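4.2 Changes to the work at the disassembly bench 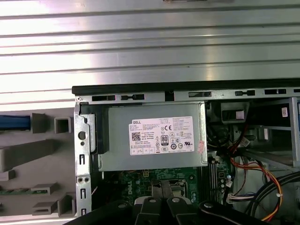 Figure 3. Desktop computer with the case open at the Flodombridge bench. The gripper is over the lower part of the interior, with the power supply above it.

Before the arm was installed in March, each technician at Flodombridge took a desktop computer from intake to sorted parts alone. The work is now split. The technician opens the case, checks it against the intake sheet and decides which parts are worth keeping. The arm removes the parts it has been taught to remove, and the technician finishes the unit by hand.

We observed 285 units over the study period, all of them office desktops. Two technicians, Kelly Pickering and Keith Wragg, worked the bench on alternate shifts. Both had done the job by hand for years and both were interviewed twice, the second time after 60 shifts with the arm.

The most common reason for stepping in was cabling. Power leads and drive cables are routed differently from one model to the next, and a loop of cable lying across a part was enough for the technicians to pause the arm and move it aside. Wragg had started to clear cables before pressing start, a step that is not in the written procedure. Pickering preferred to wait and watch. The site supervisor, Morena Farina, allowed both ways of working and has asked for the procedure to be rewritten.

Both technicians reported less strain in the wrist and thumb, which they put down to turning fewer screws. Both also said the day felt more broken up. Pickering described the waiting as "too short to do anything with and too long to just stand there." She now labels memory modules during these gaps, a job that used to belong to the packing area.

Pay grades did not change during the study. The technicians considered the new work more skilled, mainly in judging when to stop the arm, and Wragg raised this at his March review. Training of new staff is taken up in Section 4.3.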